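Prunden stellt Küchenordnung für kleine Arbeitsflächen vor

Prunden. Die Beratungsstelle für Haushaltsorganisation Huanca hat am 12. November 2025 einen Leitfaden zur Einrichtung kleiner Küchentische veröffentlicht. Er richtet sich an Mieter von Einzimmerwohnungen, in denen Abstellfläche und Essplatz auf derselben Tischplatte untergebracht werden müssen. Grundlage sind die Rückmeldungen von 431 Haushalten, die seit März in den Wohnanlagen der Finelside erhoben wurden.

Nach Angaben von Huanca nutzen 70 Prozent der befragten Haushalte ihren Tisch dauerhaft als Ablage. Der Leitfaden empfiehlt deshalb feste Zonen für Geschirr, Lebensmittel und Kleinteile. Teller sollen senkrecht in einem Ständer stehen, frisches Gemüse in einem offenen Korb. Behälter mit Flüssigkeit gehören auf eine ebene, standfeste Unterlage.

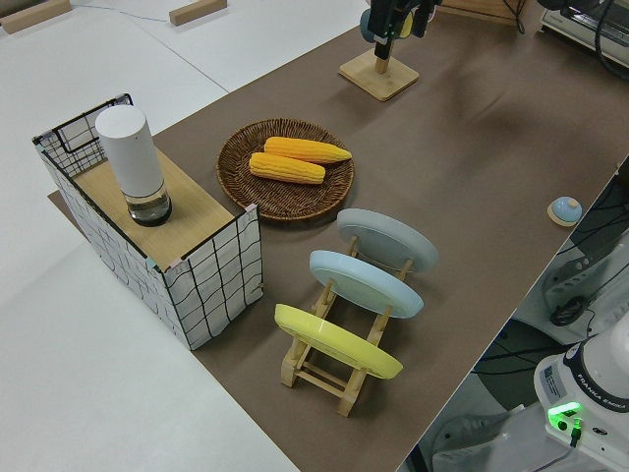
Von Sosina Gashaw

Auf dem weißen Tisch ist eine braune Papiermatte ausgelegt, darauf stehen ein Tellerständer aus hellem Holz mit drei Tellern und ein geflochtener Korb mit zwei Maiskolben. Die Matte markiert im Leitfaden die Grenze der Ablagezone. Was darüber hinausragt, wird umgeräumt oder in den Schrank gestellt.

Für den Abstand zwischen Ständer und Tischkante nennt das Papier einen Richtwert von 20 Zentimetern. Elektrische Kleingeräte sollen 30 Zentimeter Abstand zu brennbaren Unterlagen haben. »Der zweite Wert ist in kleinen Küchen schwer einzuhalten«, sagte Ainhoa Montes, die den Leitfaden bei Huanca verantwortet. In solchen Fällen werde ein Wandregal empfohlen – sofern der Mietvertrag Bohrungen zulässt.

Raed Hattar von der Hausverwaltung Finelside kündigte an, den Text neuen Mietern beim Einzug auszuhändigen. Eine Verpflichtung zur Umsetzung bestehe nicht. Bohrungen in Fliesen bleiben nach der geltenden Hausordnung genehmigungspflichtig, Anträge nimmt die Verwaltung schriftlich entgegen.

Der Leitfaden ist kostenlos bei Huanca erhältlich. Eine Ergänzung zu Unterschränken und Spülbereichen ist in Vorbereitung.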